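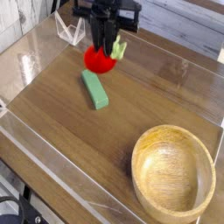 February, 4:40 pm -- Zorndale cell, pick-and-place set

Good afternoon! We passed 2,373 saved episodes on the shared drive, and the last batch was the smoothest teleop I've done on this arm. Lowering the gripper speed near the table helped a ton. I can finally close on the strawberry without squashing it flat or nudging the green block first.

Settings I used, so Valdemar can pick up from here:

- object to bowl, one object per episode
- block angle changed by hand every 5 episodes
- control rate left alone, gripper force down 2 notches
- resets: arm home, then objects, then start recording (I keep doing this backwards)

Plush is so much fun to grab. It gives a little, so there are lots of slightly different closes that all count as good, and I want every one of them in the set. I tried coming in from the leaf side too. Harder to line up, but keep those -- the Kollon policy was hopeless at it last month.

Still bugging me: glare off the acrylic. Might try moving the lamp before touching exposure. Also the timestamps drift on long sessions, so restart the logger after about 60 episodes until Valdemar Briem's fix is merged.

Next: same layout, bowl moved to the far left corner, then train overnight on Vermeulen if the queue's open. Can't wait to see the rollouts!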